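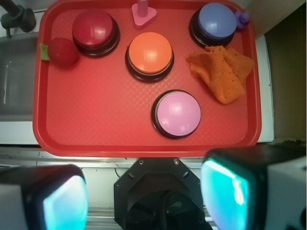
Home Courses Handouts Term dates Contact

Colour for Beginners, week 3: opposites and neighbours
Travow Evening Classes, notes updated October 3, 2020

Last week we got as far as tints and shades, and I promised we'd go back over the wheel because I rushed it. So, quickly: red, yellow and blue go round the outside with the same gap between them, and orange, green and purple sit in those gaps. It's the old painter's wheel. Your printer uses a different set (cyan, magenta, yellow) and your phone screen uses a third, and if you mix them up in your head you'll end up very cross. For these 12 weeks we're sticking with the painter's one.

Neighbours

Colours that sit next to each other get on easily. Yellow, yellow-orange, orange. Blue, blue-green, green. I painted my hall in three neighbours years ago and it was perfectly nice and a bit sleepy, like being inside a cardigan. If you like a calm room, stay in one slice of the wheel and change how light or dark you go.

The trouble comes when everything is the same strength. Squint at it (I'll be saying this all term, sorry!) and if the whole lot melts into one blob, you need something paler or something darker in there.

Opposites

Now the fun part. Go straight across the wheel and you find the colour's opposite: red and green, blue and orange, yellow and purple. Put two of them side by side and both look stronger than they did alone. Greengrocers know all about it, and so does whoever first put parsley next to a tomato.

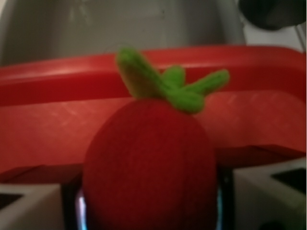

Red and green together: a soft toy strawberry.

Mix the same two as paint, though, and they knock each other flat. A touch of green in your red gives a lovely quiet brick colour. A lot gives you mud. I'd much sooner you made your own mud than bought it in a tube, and your browns will sit better with the rest of the picture too.

One more thing about opposites: they don't have to be half and half. I think equal amounts of full-strength red and green are quite tiring to look at for long. Try a big area of one and a tiny bit of the other. In the Hudec cushion fabric I passed round, the orange is only a thin stripe in all that blue, and it was the first thing everyone talked about.

Warm and cool

We ran out of time on this. Reds and yellows are usually called warm, blues and greens cool, but there are cool reds (they lean to pink) and warm blues, and people argue happily about which blues those are. Compare two reds on the same white paper before you decide. On its own, almost any red looks warm.

For next time

Paint a strip of 8 squares going from one colour to its opposite, with the dullest grey or brown you can manage near the middle. Any cheap paint will do. I use the Iritz student set, which covers well enough, though the yellow is weak and you'll want more of it than you expect. Allow about 30 minutes plus drying time, and write on the back what you mixed or you'll never get that nice brown again.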